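Why do hotels have stars?
A page for curious travellers, by Kenna Nisbet
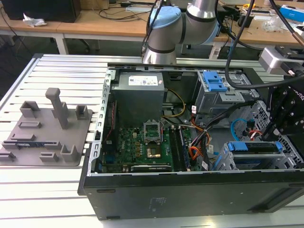

Who gives a hotel its stars?
It depends on where the hotel is. In some countries the government sends an inspector or makes the rules. In others a tourist board or a motoring club does the job. And in some places a hotel can more or less pick its own number and paint it over the door, so you should be a bit suspicious before you start jumping up and down.

What does the inspector look for?
Mostly things that can be ticked off on a list. Is there a lift? Is somebody at the front desk at night? Can you get breakfast? Is there a chair for each guest, a lamp by the bed, a bathroom of your own? The more ticks, the more stars.

Look at what is missing from that list. It doesn't ask if the person at the desk smiled at you. It doesn't ask if the pancakes were any good. A hotel can have a grand staircase and very grumpy toast.

So are five stars better than three?
Five stars usually means more things: more rooms, more staff, more cushions than anyone could want. Whether that is better is up to you. My family once stayed at a place called the Andelia, which had four stars and a pool. The pool was shut until March. We had more fun at the Prollow, which had two stars and a ping-pong table.

What about seven stars?
You may see a hotel boasting about having 7 stars. Most star systems stop at five, so ask who handed out the other two. Very often the answer is the people who write the adverts.

Can I trust the reviews instead?
A little. Reviews come from guests, and guests are all different. One person gives a hotel one star for being noisy, and the next gives it five because they sleep like a log. Kalevi Tikkanen, who ran a small guest house called Seppälä for 11 years, told me his worst review was about the rain.

Some reviews are fakes, too. If a hotel has 500 reviews and they all say "amazing stay, will come again", I start to wonder. I would sooner read the ones in the middle, where people say what they liked and what they didn't.

What do the words in the advert mean?
Adverts are written to make you want to go. "Cosy" might mean small. "Lively area" might mean loud. "Close to the beach" could mean a short walk or a long bus ride, so find the hotel on a map and measure it yourself.

Try this
Find an advert for a hotel and get two coloured pencils. Underline in blue everything you could check, such as "1000 metres from the station". Underline in red everything that is only somebody's opinion, such as "charming". Which colour did you use most?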